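Cendar revises storage guidance for glazed tableware after 22-site review

Apr 29, 2026

Cendar, the regional testing cooperative for small ceramics producers, has published a revised guidance note on the storage and stacking of glazed tableware. The note replaces the version issued four years ago and applies to stoneware and porcelain plates, saucers and shallow bowls. It takes effect for member workshops in January.

The revision follows a review of breakage and surface damage records from 22 member sites. In total, 1084 returned pieces were examined. Pieces were sorted by damage type: rim chips, foot-ring scratches, crazing, and full breaks. Foot-ring scratches made up the largest group, ahead of rim chips. Full breaks were the smallest group and were mostly traced to transport.

Hooman Salehi, who led the review, said the older note had concentrated on load. "The limit on stack height was set to prevent cracking under weight," he said. "Most of what came back to us had not cracked. It had been scratched by the unglazed ring of the piece above it."

Plates are fired standing on the foot ring, so the ring is normally left free of glaze. The bare clay can be harder than the glaze it rests on. When a stack is shifted sideways, even by a small distance, the ring acts as an abrasive. Matte glazes in pale colors showed the damage most clearly. Gloss glazes in dark colors had similar scratch depths, but the marks were often found only under angled light.

The main changes are as follows. Foot rings must be ground and polished before glaze inspection, where the earlier note allowed this to be done at packing. A separator sheet is required between all pieces with a matte surface. Stacks of dinner plates without separators are limited to a height that can be lifted in one motion, and dragging a stack across a shelf is listed as a handling fault. Workshops must also record the glaze batch on the packing slip. 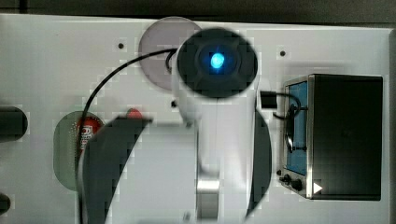
Crazing and thermal fit

A separate section deals with crazing, the network of fine cracks that forms when a glaze contracts more than the body under it. Crazing can appear weeks after firing, and the earlier note required only a visual check on removal from the kiln. Under the revised text, producers must hold back three pieces from each glaze batch and check them again after a rest period. The pieces are then passed through a hot and cold water cycle and marked with ink to bring out any cracks.

Elaheh Mohammadi, a glaze technician at the Ansari pottery, took part in the trial of the new procedure. She said the added step had been easy to schedule but had taken up shelf space. "You need somewhere to leave the pieces where they will not be sold by mistake," she said. The pottery now keeps them on a labeled rack beside the kiln log.

Two suppliers commented on the draft. Tinus, which makes separator sheets, asked for a minimum sheet thickness to be stated. Cendar declined and instead set a test: the sheet must stay intact after repeated sideways movement under a full stack. Clukon, a packaging firm, asked that molded pulp trays be accepted in place of sheets. This was agreed for pieces shipped in single layers.

The section on washing is unchanged. Producers who describe a piece as dishwasher safe must still keep the test results for that glaze and body combination, and a change to either one requires a new test. Metallic lusters remain outside the scope of the note, as does low-fired earthenware.

Costs and timing

Cendar estimates that grinding before inspection will add roughly 3 minutes of labor per dozen plates in a workshop with a powered wheel. Hand finishing will take longer, and no figure is given for it. Members may use up existing packing stock before the note takes effect, provided that matte pieces are already being separated.

The revised note is available to members on request, together with a blank batch record and the inspection sheet used in the review. Workshops that contributed returned pieces will receive their own results separately. Questions about individual glazes should be sent with the batch number and the firing schedule.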